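Ticket 766
Category: Furniture / dining
Item: Round pedestal table, black gloss top, with black dining chairs
Location: Gastham unit, living room, dining end
Priority: Low
Status: Closed, monitor

Reported problem

Table rocks when weight is placed near the edge of the top. Tenant reports that a bowl slides toward the edge during mixing and that the table makes a clicking sound at the same time. First noticed in January, after the table was moved from the kitchen onto the carpet. No rocking reported on the kitchen floor.

Initial checks

1. Top to pedestal. Four screws under the top. Two were loose by half a turn. Tightened by hand. Clicking stopped. Rocking unchanged.

2. Pedestal to base. Center bolt checked with a hex key. Tight. No play when the pedestal is gripped at mid height and pushed.

3. Top. No cracks found. Surface is glossy and offers little grip to ceramic or smooth plastic. Bowl slid under light side pressure even with the top held still. Treated as a separate fault from the rocking, see below.

4. Floor. Carpet over pad. Level placed on the top read off by one mark toward the couch. Level placed on a board on the carpet gave the same reading. The floor is the source of the tilt.

Work done, Tuesday

Moved the table 30 inches along the carpet, away from a seam in the pad. Level now reads centered in both directions. Felt discs on the underside of the base removed, as they had compressed unevenly. Replaced with a set of Kivance hard glides, carpet type. Chairs put back at the table.

Load check: 500 g bag of rice at the edge, four positions, 90 degrees apart. No movement of the base at any position. Previously the base lifted at two of the four.

Checked again with the table laid for food: mixing bowl at the center, plate to the left of it, spoon below the plate toward the front edge, cups behind the bowl.

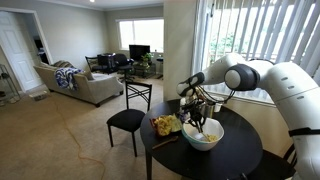

Table in use on the carpet, bowl near center.

Sliding bowl

Silicone mat, Cultton, cut down to fit under the bowl. Tried with the tenant's own bowl, contents stirred by hand at normal speed. Bowl did not shift. Without the mat the same bowl moved on the third or fourth turn of the spoon. Mat left with tenant. It should be washed and dried before use, as flour on the underside brings the sliding back.

Also noted

Extension cord runs across the carpet from the couch area. Not part of this ticket. Advised routing it along the wall, and keeping it out from under the table base and the chair legs. A cord under the base will put the tilt back in.

One chair had a loose back rail screw. Tightened. No parts needed.

Parts

Kivance hard glides, carpet type, 1 set
Cultton silicone mat, 1
Imhof thread lock, small amount, on the two top screws

Follow-up

Tenant to report if the rocking returns. Carpet pad will settle under a single pedestal, so some drift is expected. If the level is off by one mark again, turn the base a quarter turn and recheck before opening a new ticket. If it is off by two marks or more, reopen this one and request a rigid base board.

Related: ticket 126, same table, screws under top loose on delivery. Closed at the time with no thread lock applied.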